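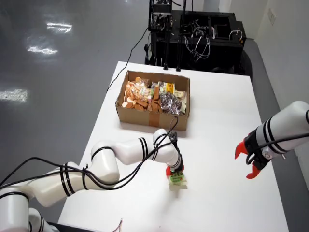

图:左臂夹着绿标签的小包零食,右臂张开待命,纸箱在中间偏后。

2026年10月26日 星期一

今天基本全耗在双臂分拣的规划器上,趁还记得清楚,啰嗦一点写下来,免得下周自己又看不懂自己的代码。

先说好消息:Venudura 那边的抓取点预测终于和我们的时间戳对上了!之前一直以为是标定漂了,五月份还为这个重新标过一遍手眼,折腾了好几天。上午 Vanderleia Moura 陪我一行一行翻日志,翻到快吃饭才发现,检测结果用的是图像到达主机的时间,而关节状态用的是控制器自己的时间,两边差了最多 90 毫秒。手臂停着的时候看不出来,一动起来预测点就往运动方向偏。现在统一换成控制器时间,关节状态按图像时刻插值,偏差在可视化里肉眼已经看不到了。(Vanderleia,欠你一杯咖啡,记着呢。)

然后是分割。箱子里东西挤得密,深紫色和棕色的巧克力小包又反光,点云在那一堆上全是洞,两三包经常被并成一个实例。左边那堆圆饼干反而分得挺好,颜色跟纸箱差得不算远,我本来还挺担心的。暂时的办法是把置信度阈值从默认值提到 65,低于这个的先不抓,等上面的拿走了再重新看一遍。慢是慢一些,可误抓确实少了,先这么用着。

规划这块,Drellis 的碰撞检查默认把线缆忽略掉,左臂腕部那一圈黑线其实挺占地方的,箱子前沿附近的轨迹我总觉得悬。下午给腕部加了个胶囊体当包络,半径先往大了给,结果靠近箱壁的解少了一大片,单次规划从原来几乎没感觉涨到 700 毫秒。后来把箱子的四面矮墙拆成单独的薄盒子,不再用整块凸包,解又回来了不少,时间还没来得及重新测,明天补。

右臂目前只做让位和待命,夹爪保持张开。两臂的互斥区还是用最笨的锁:谁先申请谁进箱子上方,另一只等着。锁的释放条件我改了两遍,第一遍写成“夹爪闭合即释放”,明显不对,人还没出来呢;现在改成末端离开箱子上方区域再放。分支名 meireles-lock,合并之前麻烦大家帮忙看一眼超时那段,我自己盯太久已经看不出毛病了。

待办,随手记:
重测规划耗时,线缆包络开和关各跑一组
巧克力那堆试试多视角融合,左右各看一眼再合
黄色包装那类标签在 Brornstead 的表里重复了,找时间清掉
日志里把两种时间都打出来,别再省那一列了

晚上把今天的 bag 都传到组里的盘上了,目录按老规矩。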